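Flatura (musical group)

Flatura is an electronic music duo made up of Fikri Govindasamy and Maribeth Pascual. The pair play a slow, melodic kind of house music with long introductions, hand-played keyboard parts and a good deal of singing, most of it by Pascual. They have released three albums and a scattering of singles, and they are known to a small but very loyal audience for live sets that run far past the time printed on the poster.

Name

The name has no meaning in any language the two of them speak. Govindasamy has told the story several ways over the years. In the version he gives most often, he misheard a word on a late-night radio program, wrote it on the back of his hand, and found it still there the next morning when the two were asked what to put on the flyer for their first show. Pascual wanted to change it after that show and was told by the club that the next flyer had already been printed. It stuck, and fans have been misspelling it ever since (Flattura and Flatora both appear on early bootlegs).

Beginnings

Govindasamy and Pascual met in a community choir, of all places, where she was an alto and he was filling in for a pianist with a broken wrist. He was 18 at the time and had been making dance tracks in his bedroom on a secondhand sampler with two dead pads. She had studied organ and had never been to a nightclub. He played her a cassette of his music in the parking lot after rehearsal, and she asked him, quite kindly, why none of it had any chords. They wrote their first song together the following week, and a fair number of the chords in it are borrowed from a hymn.

For the first two years they played wherever they were allowed to plug in, which meant birthday parties, a roller rink, the upstairs room of a restaurant, and one wedding at which the bride's uncle asked them to stop. Their first real booking came through the Gakell, a narrow basement club with a low ceiling and a sound system much too big for it. They were hired to open the evening for an hour and became regulars there, usually in the early slot, when people were still finding somewhere to put their coats. Both have said that those half-empty first hours taught them to be patient with a song and let it come up slowly.

Fovora years

The duo's first single, "Ong," came out on the small label Fovora in a pressing of 700 copies. It is nine minutes long, and the bass drum doesn't come in until almost the third minute. The label asked for a shorter edit for radio, and the two of them sent back one that was eleven seconds shorter. In spite of this it was played a great deal, first by other DJs as a record to close the night with and then on college stations, where its length was useful to anyone who needed to step out of the booth for a while.

A full album, Lamp Weather, followed. It was recorded in the apartment that Govindasamy was renting over a dry cleaner's, mostly in the evenings after the machines downstairs had been switched off, and a faint hum is still there under two of the quieter tracks if one listens with headphones. Reviews were friendly. Several writers remarked on the warmth of the keyboards, and one complained at some length that it was dance music for people who were sitting down, a line the duo liked so well that they had it printed on a tote bag.

The second album, Second Supper, was a harder one to make. The label wanted guest singers, and four were recorded and then taken off again. Pascual ended up singing everything herself, including the low harmony parts, which were done by slowing the tape. The record is shorter and brighter than the first, and its opening track, "Door Money," is still the song most people know. 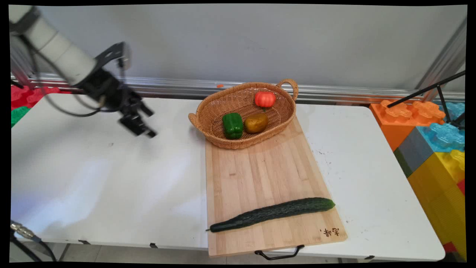 Second Supper is the one I always hand to people who say they don't care for house music, wrote a listener named Delphine in the guest book on the duo's old website, and she went on to say that she had worn out the first side and hardly ever gets as far as the second, though she has been told the second is the better of the two. The guest book was kept open for years and both members used to answer in it, Pascual in long paragraphs and Govindasamy generally in a word or two. A good deal of what is known about their early shows comes from it, including set lists copied down by people in the crowd.

Break and return

After the tour for Second Supper the two took a long rest from each other. There was no quarrel, by either one's account. Pascual went back to playing the organ and taught beginners, and Govindasamy mixed records for other people and wrote music for a dance company. They kept up a habit of mailing each other short recordings, a minute or two at most, with no note enclosed. By the time they thought to gather these up there were enough for an album, and quite a few of them went into it with very little changed.

The third album, The Long Way to the Coat Check, was released on Sep 3, 2020, on a label of their own. There could be no tour for it then, so the duo played the record from start to finish in Pascual's living room and broadcast it online, with 3,237 people listening at the busiest point. They had planned to play for an hour and went on for nearly four, taking requests by e-mail. Pascual's neighbor can be heard knocking at one stage, and was let in, and stayed.

Their return to the stage came later, in April, at an outdoor show for a crowd of over 4,000, by far the largest they had ever played for. They opened with "Ong" in its full length. Govindasamy said afterward that he had been so nervous during the part before the drum comes in that he very nearly brought it in early, and that Pascual had looked across the keyboards at him and shaken her head.

Musical style

Most Flatura songs sit at a gentler speed than is usual for the style and are built on three or four chords that go around for the whole piece while small things are added over them. Pascual's organ training is easy to hear in the bass lines, which tend to walk about where another group's would stay on one note. Drums are programmed by Govindasamy, who prefers older machines and is fond of leaving the slightly uneven timing as it falls. Lyrics are plain and domestic. There are songs about waiting for a cab, about a sister's haircut, and about carrying a sofa down five flights of stairs, this last being a favorite at concerts, where the audience counts the floors out loud.

On stage the two stand facing each other with the instruments between them, so that each is seen from the side. They don't use a computer in concert. Songs are joined end to end, with the keyboard part of one held over into the next, and requests are taken up until quite late in the evening if the hall allows it.

Albums

Lamp Weather
Second Supper
The Long Way to the Coat Check

Selected singles

"Ong"
"Door Money"
"Five Flights"
"My Sister's Haircut" (released only on the tour cassette, and later as a bonus track on The Long Way to the Coat Check)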